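Aus der Planungsecke: Was ein Zweiarmer wirklich kostet (und warum ich vorher Türen übe)

Ihr Lieben, im Juli ist bei uns traditionell Budgetzeit, und wer mich kennt, weiß: Ich sitze dann abends mit kaltem Tee vor einer Tabelle und rede mit mir selbst. Dieses Jahr ist die Tabelle besonders lang geworden. In unserer Werkstatt in Mulcombe steht nämlich eine Anschaffung an, über die wir seit zwei Wintern diskutieren, ein fahrbarer Roboter mit zwei Armen, der nachts zwischen Lager und Prüfräumen pendeln soll. Ein paar von euch haben nach dem letzten Newsletter gefragt, wie wir an so eine Planung herangehen, also packe ich heute mal alles auf den Tisch, auch die peinlichen Stellen.

Die erste peinliche Stelle ist gleich der Anfang. Mein erster Entwurf bestand aus einer einzigen Zeile: Roboter, Preis, fertig. Nuria Villanueva, die bei uns die Kostenstellen hütet, hat ihn mir mit genau einem Wort zurückgeschickt, nämlich „Und?“. Recht hatte sie! Ich hatte die Greifer vergessen (die kommen bei unserem Anbieter extra), die Schulung, die Versicherung, den Stellplatz zum Laden und vor allem unsere Türen.

Ja, die Türen. In Girkembridge, wo unser zweites Haus steht, gehen fast alle Prüfräume mit ganz normalen Klinken auf. Da hat niemand beim Bau an Automatisierung gedacht, warum auch. Jetzt gibt es zwei Wege: Wir rüsten die Türen mit Antrieben nach, oder die Maschine lernt, eine Klinke zu bedienen und durchzufahren, ohne den halben Rahmen mitzunehmen. Für den Umbau liegt mir ein Angebot über 1.534 Euro pro Tür vor, mit Montage, ohne Elektriker. Den Elektriker habe ich übrigens auch erst beim zweiten Lesen vermisst. Also bitte: Fußnoten lesen, immer.

Bevor ich so eine Summe mal die Zahl der Türen nehme, will ich wissen, ob wir sie überhaupt brauchen. Deshalb haben wir mit einer Simulation angefangen. Wojciech Czarnecka hat dafür kleine Räume gebaut, mit unterschiedlichen Wänden, Böden und Möbeln, und lässt den Roboter darin üben. Das Projekt läuft bei uns unter dem Namen Zabala, fragt mich nicht, der Name stand schon auf dem Ordner, bevor ich ins Team kam. 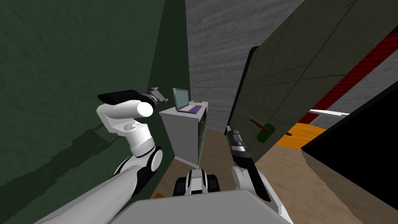
Simulierter Übungsraum in Zabala: beide Arme vor dem Körper, rechts die offene Tür mit grün-brauner Klinke.

Ich gebe zu, ich habe beim ersten Mal vor allem auf den Laptop hinten auf dem weißen Schränkchen geschaut. Lila Tastaturfläche! So einen hätte ich auch gern, steht aber nicht im Budget. Wojciech hat mich dann freundlich zum Thema zurückgeholt, und das Thema heißt Platz. Zwei Arme brauchen nach vorn und zur Seite ordentlich Raum, und in einem schmalen Zimmer merkt man das ganz schnell. Auf dem Datenblatt steht bei uns nur die Breite der Fahrbasis, fett gedruckt. Was die Arme beim Arbeiten beanspruchen, mussten wir uns selbst zusammensuchen.

Und damit zu meiner Lieblingsspalte in der Tabelle, sie heißt „Drumherum“. Da landet alles, was in keinem Prospekt steht. Ich schreibe euch mal auf, was bei uns bisher drin ist, vielleicht erspart das jemandem eine Nachtragsrunde:

Ersatzgreifer: zwei, fest eingeplant. Wenn links und rechts verschiedene Werkzeuge sitzen, reicht ein gemeinsames Ersatzteil natürlich nicht, darauf bin ich beim ersten Angebot prompt reingefallen.
Bodenarbeiten: Übergänge und Schwellen in Girkembridge, noch ohne Preis.
Rechenzeit für die Simulation: 500 Euro im Monat, vorerst bis zum Jahresende.
Schulung: drei Leute, jeweils mit Vertretung in der Schicht.
Transport zwischen den Häusern: offen, hier suche ich noch jemanden mit Hebebühne.
Puffer: steht drin, wird jedes Jahr von irgendwem gestrichen und von mir wieder eingetragen.

Die Rechenzeit hat in der Runde am meisten Stirnrunzeln ausgelöst. „Wir zahlen für einen Roboter, den es gar nicht gibt?“, hat Milagros Barrios gefragt, und ich verstehe den Reflex total. Ich halte das Geld trotzdem für gut angelegt. Ein Rempler gegen einen simulierten Türrahmen kostet uns Strom und ein bisschen Geduld. Ein Rempler in echt kostet eine Reparatur, einen Unfallbericht und vermutlich meine gute Laune bis Weihnachten. Außerdem kann Wojciech am Nachmittag den Raum umbauen, eine andere Klinke einsetzen, den Schrank verschieben, und abends laufen die nächsten Versuche. Das schaffen wir mit Rigipswänden im Hof nicht.

Was die Simulation uns leider nicht abnimmt: Unsere echten Klinken sind alt. Manche hängen, eine muss man anheben und gleichzeitig ziehen, bei der Tür zum Klimaraum schwöre ich, dass sie mich persönlich nicht leiden kann. Sabina Slanina geht deshalb gerade mit einer Federwaage durchs Gebäude und misst, wie viel Kraft jede einzelne braucht. 69 Türen stehen auf ihrer Liste, von der Teeküche bis zum Archiv, und sie hat mir ausdrücklich aufgetragen, euch zu schreiben, dass sie bitte beim Messen nicht gefragt werden möchte, ob sie sich ausgesperrt hat.

Mit dieser Liste wollen wir dann sortieren. Die leichten Türen übernimmt hoffentlich die Maschine selbst, die widerspenstigen bekommen neue Beschläge, und nur wo beides nicht geht, kommt der Antrieb rein. Eine neue Klinke ist viel billiger als ein kompletter Umbau, und die Kolleginnen und Kollegen mit vollen Händen freuen sich gleich mit. Im Haushaltsplan habe ich die drei Gruppen schon als eigene Zeilen angelegt, die Beträge trage ich nach, sobald Sabina durch ist.

Bleibt die Frage kaufen oder mieten. Tulent bietet uns ein Mietmodell mit Rückgabe nach einem Jahr an, die Wartung ist dabei, die Greifer wieder nicht (ihr merkt, da bin ich inzwischen empfindlich). Rosalía Paredes aus der Werkstattleitung tendiert zum Kauf, weil sie umbauen und schrauben will, ohne vorher jemanden um Erlaubnis zu bitten. Ich tendiere zur Miete, weil ich nach zwölf Monaten gern noch einmal nachdenken dürfte. Wir haben uns darauf geeinigt, beide Varianten bis zur nächsten Sitzung durchzurechnen, jede von uns die der anderen. Das war Nurias Idee und ist ziemlich gemein, ich habe heute schon zwei gute Argumente für den Kauf gefunden.

Falls ihr selbst gerade so etwas plant, schreibt mir gern, wie ihr die Türen gelöst habt! Mich interessiert besonders, ob jemand Erfahrung mit Brandschutztüren hat, denn bei denen dürfen wir an den Beschlägen nicht einfach herumbasteln, und in meiner Tabelle steht dort bisher nur ein großes gelbes Fragezeichen. Antworten einfach auf diesen Newsletter, das landet direkt bei mir. Sabinas Türenliste schicke ich auf Wunsch als Vorlage mit, sobald sie den Keller fertig hat.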